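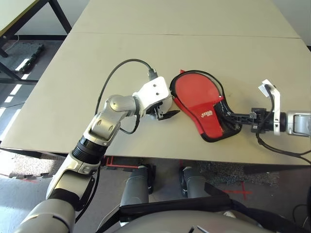 Loretta Pettigrew told me a paddle without a case is a paddle on its way to the trash, and she said it before I'd even sat down. I'd only asked her where she keeps hers!

I took up table tennis at 49 (my knees voted against everything else) and I have become, I'm sorry to say, a case person. Mine lived loose in a tote bag with my keys until October, when I finally saw what the keys had done to the rubber.
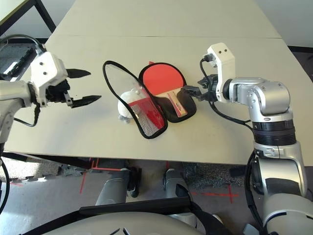

Clear front or open pouch, with a small plush friend.

So I went shopping. The fanciest one I found was $145, for a case! I paid $14 and I'm very happy, thanks.
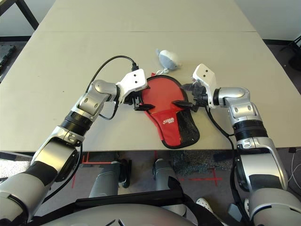 2 min read

What I look for now is a pocket, because I want my spare balls with me, and some padding, because I drop things. I'm also fond of red and black together. Su-bin Ma swears by a clear cover so she can grab the right paddle without unzipping anything, and I've come around to that too, even if it does catch every lamp in the room. 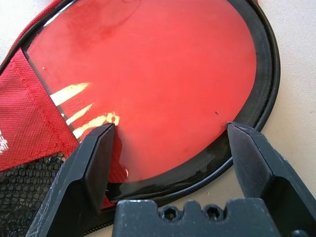
Red disc behind clear plastic, zipper below.

Wipe the rubber first, let it dry, then zip it up. I do mine at the kitchen counter after practice while the pasta water heats, and the tote bag has gone back to carrying groceries.

Get our newsletter in your inbox. By signing up you agree to our use of cookies. Accept | Manage settings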